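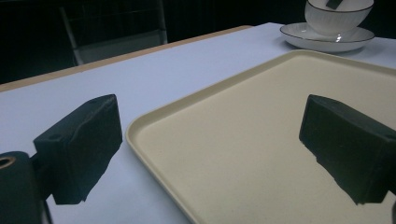 Tea Room Helper (part time) – Drurovico Community Rooms

We are looking for somebody friendly and steady to join us in the tea room at Drurovico, two afternoons a week to begin with, and more in November when the winter programme starts and everyone seems to want soup at the same moment.

If you have been in before you will know how we do things. Tea and coffee go out in proper cups with saucers, carried on a tray, and people are welcome to sit over them for as long as they like. We don't hurry anyone. A good part of the job is simply noticing – who has finished, who would like a top-up, who has come in on their own and might be glad of a word or two while you wipe down the next table.

The rest of it is the sort of work you would do at home, only more of it. You would be laying tables before we open, taking orders, carrying trays out and bringing them back, washing up and drying, putting the cups away on the right shelf (there is a right shelf, and Afroza will show you), and leaving the counter clear at the end of the day. There is a little till work too, which most people pick up in an afternoon. Cakes come in ready made from Prinell, so no baking is asked of you, though if you do happen to bake we should be very pleased to hear about it!

You don't need to have worked in a café before. Shayne Hinds, who now runs the Saturday lunches, came to us straight from a carpet warehouse and had never carried more than one cup at a time. We would like you to be comfortable on your feet for up to five hours, happy to lift a loaded tray, and patient with people who change their minds. A food hygiene certificate is handy, but we will pay for you to take the course if you haven't got one.

Pay is by the hour and is the same for everyone on the floor. Tips are shared out equally at the end of each week. You get a hot drink and something to eat on every shift, an apron, and your bus fare if you live on the far side of town. There are steps at the front but a level way in from the yard, and we are glad to talk about hours or duties if something in the list above would be hard for you.

To apply, please write us a short letter or drop in and ask for Lorraine Baxter or Afroza Howlader. Tell us a bit about yourself, which afternoons you could manage, and the name of one person who knows you well. A page is plenty. We would like to have everything in by 2018-06-22, and we will ring everybody who applies, whether or not we can offer a trial shift.

Trial shifts are paid and last two hours. Please wear flat shoes.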